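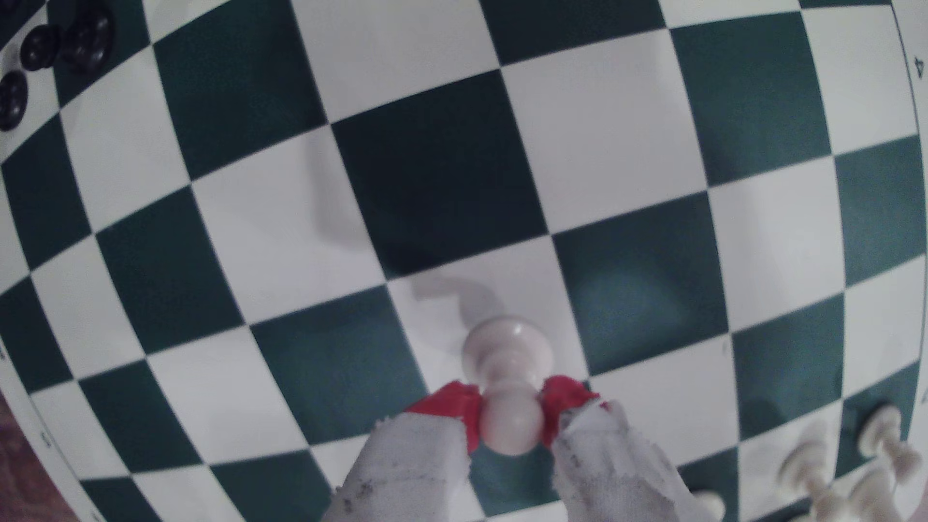
Hi there! I'm Brynhildur Hallgrímsson, I run the Mimel chess club in Overgaard, and I'm looking for someone to help me with the chess evenings and the enormous pile of sets that comes with them. It's a paid, part-time job, and it starts in December.

A little background first. We started as four tables at the back of a bakery (I still miss the cinnamon rolls) and now we have the big room upstairs at the Flornano building, with decent lamps, a terrible coat rack and a closet full of green-and-white boards and plastic pieces. We play casual games, we run a ladder for the people who like a ladder, and once a month we pack up a good part of it all and take it over to the community hall in Iltenley for their open chess night. Those nights are my favorite! Grandparents, teenagers, people who learned the moves an hour ago, everybody mixed together.

So what would you be doing? Before players come in, you lay out the boards and set up the pieces. If you've never done this for a whole room, it's oddly calming. White square in the right-hand corner, queen on her own color, clocks on the same side of every board so people don't bicker. During the evening you'd help pair people up, find the missing bishop, and sit down for a game when there's an odd number. Afterward you put everything back in its bag, and I do mean its own bag, because we have pieces from several makers and the pawns are just different enough in height to drive a person crazy. I've lost more time to mismatched pawns than I care to say.

Then there's the part I'd most love to hand over: looking after the equipment. Our last full inventory came to 3,527 separate pieces, counting spares, and it's overdue for another one. Boards need wiping down and rolling up loosely with the printed side out (a tight roll gives you a board that curls up at the corners, and then the rooks go sliding). Pieces get washed in lukewarm water with a drop of dish soap and dried on towels. Felt comes off the bottoms and has to be glued back. I have a drawer of felt circles, a good pair of scissors and very little patience, so if you're handy with small fiddly things, I will be so happy to meet you.

You don't need to be a strong player. You do need to know how the pieces move, including castling and en passant, because somebody's going to ask you about en passant on your first night and they're going to be upset about it. It helps if you like beginners and don't mind explaining the same thing again. You should be able to carry a bag of sets up a flight of stairs. A driver's license would be great for the Iltenley trips, but Jhonatan Villca has the van most months, so don't let that stop you from writing.

The practical stuff: it's 5 hours a week, mostly evenings, from a little before six until we've locked up. Pay is 21 dollars an hour, and the Iltenley night is paid as extra time, driving included. The equipment hours you can do whenever you like, as long as it's done before the next club evening. I have a budget of 400 dollars to replace worn boards and odd pieces this winter, and I'd want you to help me decide what to buy. I have opinions on weighted kings. You may have better ones.

We're closed the last week of December, so the start is gentle. I'd show you the room and the closet, we'd do a couple of evenings together, and then you'd take over the setting up while I go back to greeting people at the door and losing to teenagers.

To apply, send me a short note through the contact form on the Mimel page, or just come up to the Flornano room on a club evening and ask for me or Jhonatan. No résumé needed. Tell me a bit about yourself, which evenings you're free, and whether you've done anything similar (library work, stage props, sorting a button collection, it all counts). If you have a favorite opening, put that in too. I'll write back to everyone, though it may take me a few days during ladder week.

Brynhildur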